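Skukirwood, the second time

In September I finished watching Skukirwood again, all of it, from the first episode to the last. The first time I watched it with my sister, one episode a week, and we talked more than we listened. This time I was alone and I kept the subtitles on, in English, because I wanted to catch the words which I lost before.

For those who do not know it: it is a drama of four seasons about a small town where the sawmill closes and the family who owned it stays in the big house on the hill. The mother, Isell, is played by Remedios Olmedo. Her brother-in-law Michalík is the man who wants to sell the land. From the outside it sounds like a story you have seen many times, and in the first two episodes it is a little bit like this. There is a funeral, there is a letter, there is a lawyer who comes by train. I understand people who stopped there.

What I did not remember is how slow the first season is. Isell hardly speaks until the dinner in episode 4. She goes in and out of rooms, she puts things in cupboards, she answers the telephone and says only yes. When she finally tells Michalík that she knows about the second contract, she says it while she is looking for a clean cup. I had to stop and go back to hear it again. 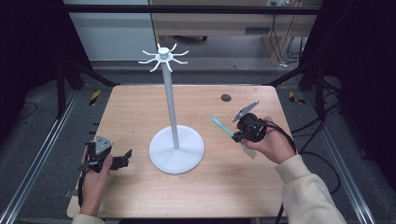 A mug tree in the middle of the table, and a mint-green spatula.

My sister always said that Michalík is the better part, and now I must agree with her. Gonzalo Carretero plays him as a polite man. He holds doors, he remembers birthdays. In season 2 he steals the house from a widow and afterwards he carries her suitcase to the taxi, and I think he believes that he was kind. I was angry with him for three evenings.

The music is also better than I thought. In the first season there is almost none, only the piano from the neighbour's flat, always the same piece and always with the same mistake. In the last season the neighbour plays it correctly one time, and Isell closes the window. When I watched with my sister we were eating and did not notice it.
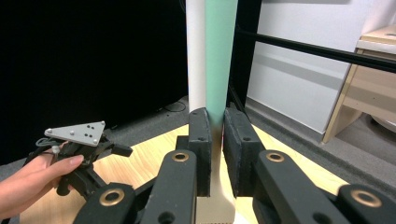

Photo: own archive

Now the part I do not like. Season 3 moves to the city of Revska, and it seems to me that the writers did not know what to do there. There is a journalist who investigates the sawmill and then disappears from the story without a word. There is a love affair for the daughter which takes up five episodes and could take one. The streets look expensive and empty, as if everybody had been asked to go home. I read on a forum that one of the main writers left before this season, but I could not find where this comes from, so please take it with care.

The final season comes back to the town and is shorter. The last episode is 94 minutes long and I was afraid of it, as I remembered a very long trial. The trial is there, but it is not so long as in my memory, and the best scene comes after it, on the platform of the station, when Michalík offers Isell his seat on the bench. She does not sit. They wait for the train, both standing, next to an empty bench. I have thought about this bench many times since.
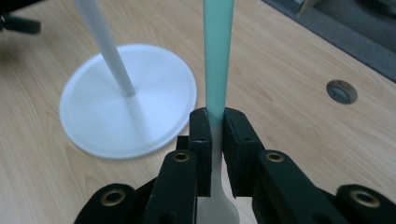

Round white base on a wooden table, with a black gripper in front.

A few small remarks for those who want to begin. The English subtitles are good, but the word they translate as "cousin" is used in the town for any neighbour of the same age, so do not try to draw the family tree, I lost one evening with it. The short recap before each episode of season 2 tells you too much, skip it. If you are tired in Revska, you can jump to the last two episodes of that season and you will lose very little.

I have asked my sister to watch the station scene again and she has promised to do it when her exams are finished. Next I want to try the film which Olmedo made just before the series. I have only found it without subtitles, so it will take me some time.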